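The ice on Skitby Lake came in early that November, and Domenica Pfister had been up since four on account of it. She'd spooled fresh line on both rods the night before (three-pound, the thin stuff, so clear she had to find the end with her tongue) and she'd sharpened the auger until it would have peeled an apple.

"You're humming," said Osvaldo when she picked him up.

"I'm not humming."

"You hummed the whole length of my driveway!"

She was, and she didn't care. They walked out past the reeds in the dark, dragging the sled, and the lake boomed under them the way it does when it's making ice, a big rolling whale of a sound that went clear over to the Andrade side and came back. Oh, she loved that noise. Her grandfather used to say it was the walleye moving furniture.

They drilled over the old creek bed. Osvaldo poured coffee and missed the cup, and Domenica let her jig down and felt it tick bottom, then lifted it a hand's width and held it there, hardly breathing.

Nothing. Pink came up behind the trees. Still nothing, and it was glorious, and her toes hurt.

Then the rod tip dipped, so softly it could have been the wind.

"Osvaldo."

"I see it."

She set the hook and the reel just screamed! The fish ran straight out under the ice, and she was down on both knees with her glove off, thumbing the spool, laughing like a kid. Twice she got it to the hole and twice it went home again.

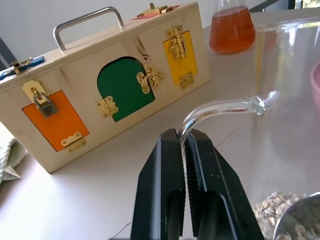 **Skitby Ice Anglers, Story Night Group**

When the head finally came up into the slush, Osvaldo lay flat on his belly and got it behind the gills. It was all gold down the side, with one milky eye and an old rusted hook grown into its jaw.

"That's a Skanda hook," he said. "They quit making those when I was in school."

Domenica worked it loose with the pliers and dropped it in her pocket. Then she slid the fish back down, nose first, and held its tail until it kicked.

"Okay," she said, reaching for the jig. "Your turn on this hole."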